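4. Installing and setting up the Pastix temperature monitor

Applies to: Astton two-body and three-body mortuary cabinets with the Pastix monitor, firmware 3.2 and later. For walk-in cold rooms, go to Section 5.

4.1 Before you start

The cabinet must be level, connected to its own circuit, and running empty for at least twelve hours. Check that the following are in the accessory box:

Pastix display unit with wall bracket
Air probe (gray lead)
Buffered probe (white lead), with glycol bottle and clip
Door switch, one per door
Power supply, 12 V
Relay lead, two-core
Battery, fitted, with pull tab in place

If the box is short of a part, write down the serial number from the plate inside the left door and contact Egilsson Service. Do not substitute a probe from an older cabinet. The connectors fit, but the calibration curve is different and readings will be off by up to three degrees.

CAUTION: Do not drill the cabinet walls. Refrigerant lines run inside the rear panel and the right side panel. All leads pass through the service port at the upper rear corner.

4.2 Fitting the probes

1. Switch off the cabinet at the isolator. The interior light goes out.

2. Remove the two screws holding the service port cover and take out the foam plug.

3. Feed the gray and white leads through the port from the outside. Allow 650 mm of free lead inside for each.

4. Fix the air probe to the bracket on the ceiling, halfway between front and back. The tip must not touch metal.

5. Fill the glycol bottle to the line, insert the white probe, and tighten the cap by hand.

6. Clip the bottle to the middle tray rail at the hinge side. In a two-body cabinet, use the upper rail.

7. Push the foam plug back around the leads and refit the cover.

Note: The air probe reacts within a minute or so when a door is opened. The buffered probe follows slowly and is closer to the condition of the contents. Alarms are taken from the buffered probe unless you change this in menu P4.

4.3 Mounting the display unit

Mount the unit at eye level, outside the cabinet, where staff pass it during normal work. Keep it at least 400 mm from the condenser grille. The preparation room is acceptable if the unit is out of reach of the hose. The housing is splash resistant only.

1. Fix the bracket to the wall with the screws supplied.

2. Hang the unit on the bracket and press down until it clicks.

3. Connect gray to socket A and white to socket B.

4. Connect the door switches to D1, D2 and D3, counting from the top door.

5. Pull the battery tab.

6. Connect the power supply and switch the cabinet back on.

The display shows the firmware number, then two dashes, then the reading from socket B. If the dashes stay for more than five minutes, see 4.7. 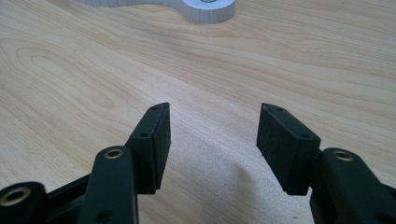
4.4 Setting the date, time and cabinet name

Press and hold SET for four seconds. The first menu item, P1, is the date. It is entered as year, month, day. Use the arrows to change a value and SET to move on. P2 is the time, on a 24-hour clock. The unit does not adjust for daylight saving time, and most users leave it on standard time all year so that the log has no repeated hour.

P3 is the cabinet name, up to eight characters. The name is printed on every line of the exported log, so choose one that matches your case register. Do not use the name of a deceased person or a case number.

4.5 Setting the alarm limits

The factory settings suit short-term holding:

P4, alarm source: B
P5, low limit: 1 °C
P6, high limit: 7 °C
P7, delay before alarm: 20 minutes
P8, door open warning: 3 minutes

1. Open the item with SET.

2. Change the value with the arrows.

3. Press SET again to store it. The value blinks twice.

Local rules on holding temperature differ and take priority over the factory settings. Where a case is held for a medical examiner or coroner, confirm the required range with that office and enter it before the case is placed in the cabinet.

Note: Raising P7 above 40 minutes turns on the letter L at the right of the display. It stays on until the delay is lowered.

CAUTION: The monitor does not control the compressor. Changing P5 or P6 has no effect on the cabinet temperature. The thermostat is set separately, as described in Section 3.

4.6 Connecting a remote alarm

The relay output on the underside of the unit can be wired to a Fulel dialer or to the alarm panel of the building. Use the two-core lead supplied. The contacts are normally closed and open on alarm, on loss of power, and when the lead is cut.

1. Disconnect the power supply.

2. Fit the lead to terminals R1 and R2. Polarity does not matter.

3. Enter at least two phone numbers in the dialer. One should belong to a person who can move cases to another cabinet at night.

4. Reconnect the power supply and press TEST for two seconds.

5. Confirm that each number receives the call.

Repeat the test monthly and enter the result in the maintenance log.

4.7 Fault codes

E1: Probe A not found. Check the gray lead for pinching at the service port.

E2: Probe B not found. Check the white lead, then the cap of the glycol bottle.

E3: Door switch stuck. Check the gap between switch and magnet, 5 mm maximum.

E4: Battery low. Replace within a week. Stored readings are kept.

E5: Memory almost full. The unit holds 4,000 readings and then writes over the oldest. Export the log to clear the code.

E9: Internal fault. Disconnect the unit, record readings by hand every two hours with a separate thermometer, and call service.

4.8 First export

Leave the monitor running for 24 hours with the doors closed. Insert a blank USB drive and press LOG. The export is one text file. Check the first and last lines for the correct cabinet name, date and time, then file a copy with the commissioning sheet. The sheet must be signed by the installer and by the person in charge of the mortuary.

Section revised 2023-10-05, K. Stougaard. Checked: S. Hellwig. Part no. of accessory box: 1,043 (order from Egilsson Service).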